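Garnness water main work moves to second stage

June 2025

Replacement of the cast-iron water main under Lewis Street entered its second stage this month, the Garnness utilities office said. The new line is ductile iron and runs from the Skolby pump station to the valve chamber at Plustier Road. 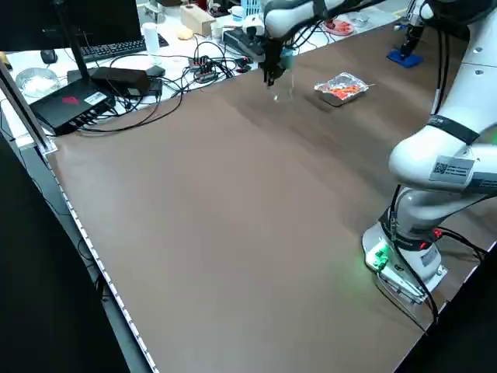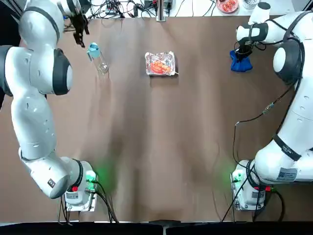

Crews laid the first 400 feet in May. The section was pressure-tested at 100 psi and held without measurable loss. Service connections on the north side will be transferred next — each transfer requires a shutoff of two to three hours, with written notice left at the door.

A total of 104 properties are served by the old main. Project engineer Chidubem Shehu said the existing pipe had lost much of its inside diameter to mineral buildup, which lowered flow at the hydrants.

Parking on Lewis Street is restricted to the south side during working hours. Residents who see cloudy water after a shutoff should run a cold tap for 10 minutes. Final paving is not yet scheduled.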